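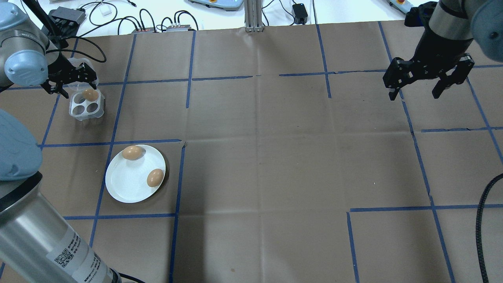
The eggs were my aunt's idea, or at least the tray was. I had come back to Gultbridge in February with one suitcase and a cold, and she said that if I was going to mope in her spare room I could mope usefully, and would I please sort the eggs before the shop opened.

So I sorted the eggs. I'd like to say there was an art to it. You take an egg off the plate, you look at it, you put it in a cup in the tray, and when the tray's full it goes through to the front with a square of paper over it and somebody buys it on the way to the ferry. My aunt's trays held four, which she thought was the right number for a person living alone. Six was a family and two was showing off.

She was very strict about the table. Brown paper first, pulled tight, and then the blue tape, up and down and across until the whole thing looked like a street map of somewhere very dull. The plate had its square. The tray had its place further up. If you put your tea down in the wrong square she would move it without a word and carry on talking about something else (usually the Marciniak place over the road, which had started doing eggs as well, in proper printed boxes, and was charging what she called Savport prices).

"Why the tape, though?" I asked her, that first week.

"So you know where you are," she said.

I thought that was a bit rich, to be frank. I was thirty-four and sleeping under a quilt with ducks on it. I knew exactly where I was.

Now, the thing about brown eggs is that they're all different once you've been staring at them since five in the morning. Some are nearly pink. Some have a little roughness at the fat end, like a chin. I started giving them characters, which I didn't mention to my aunt, and then I started hearing her do it too, under her breath, through the wall. "Not you, madam," she'd say. "You're for a cake."

We had a ledger. Of course we had a ledger! It lived in the drawer under the till, and it was the fourth or fifth in a line of them, the oldest of which was started in 1853 by a woman whose handwriting looked like a row of bent pins. She had come over from Vedirach with hens in a basket, or so the family story goes, and the first thing she wrote down in her new country was how many eggs she'd sold and to whom. My aunt let me read it in the evenings if I washed my hands. Most of it was sums. But every so often there'd be a line squeezed in at the side. Rain. Hen poorly. No letter.

No letter came up a lot.

I got rather caught up in it. I'd sit on the bed with the ducks and go through page after page looking for the letter to turn up, and my aunt would bang on the door at ten and tell me that electricity wasn't free. I asked her once if she knew who the letter was meant to be from and she said she'd never noticed anything about a letter, she only ever looked at the prices.

By the end of the month I'd sorted 1535 eggs, which I know because I'd been writing it in the back of the new ledger, very small, where I thought it wouldn't be seen. I'd broken three. I'd also stopped checking my phone before I put the kettle on, though I couldn't tell you which morning that started.

Then one day I came down and my aunt was already at the table in her coat. There was a tray out with one egg in it.

"Your fellow rang," she said. "On the shop telephone. I said you were busy."

I said I wasn't, particularly.

"I said you'd be busy till nine," said my aunt. "After that it's up to you."

She went off to see to the hens. I sat down and looked at the eggs still on the plate, lying well apart from each other like people on a bench who've had words. It was twenty past six and quite dark. Across the road the Marciniaks had their lights on, and a van was backing up to their door with its hazards going.

I picked up the nearer egg, a smooth light-brown one, and turned it over to look at the other side. Then I got the ledger out of the drawer and found the pencil, and in the margin next to the date, as small as I could manage, I wrote: Fellow rang. Cold morning. Hens all well.

And I put the egg in its cup and reached for the next one.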